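"We stopped printing the price list in June"

3 comments | 5 shares

The woman who runs the corner shop in Plomeswood has been behind the counter for 40 years, and she would like people to stop asking when she is going to retire.

"I get it every week," she says. "They mean it kindly. But I'm not tired, and I like it here."

The shop opens at five in the morning for the papers, although fewer people buy them now. She used to send out three paper rounds. The last one ended when the boy who did it went to college, and she has not looked for another.

"You can't get the children up," she says. "I couldn't get my own up."

What keeps the place going is the bread, which comes from the Yuen bakery on the main road, and the parcel desk. She was against the parcels at first. The boxes filled the back room and the pay was poor. Then she noticed that people collecting a parcel often left with milk as well.

"So I moved the desk to the far end — past the fridge. My daughter thought that was sly. It's only sense."

Prices are harder. For years she kept a printed list by the door, done on the office machine and changed when it needed changing. Last summer it needed changing so often that she gave up. Regulars now ask at the till, and some of them argue.

"One man told me I was robbing him over a tin of soup. He was back the next day for another tin."

Sweets still sell, she says, mostly to grown-ups on their way home. She keeps the chocolate bars close to the till, where she can see them.

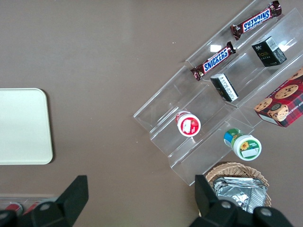 What comes next

The lease is up for renewal this year. Nulto, the firm that owns the building, has offered her another five years, and she expects to sign.

"I'll want the roof looked at first," she says. "I've told them that."

Last updated: Jan 10, 2024

Contact us | © Prullavus | Back to top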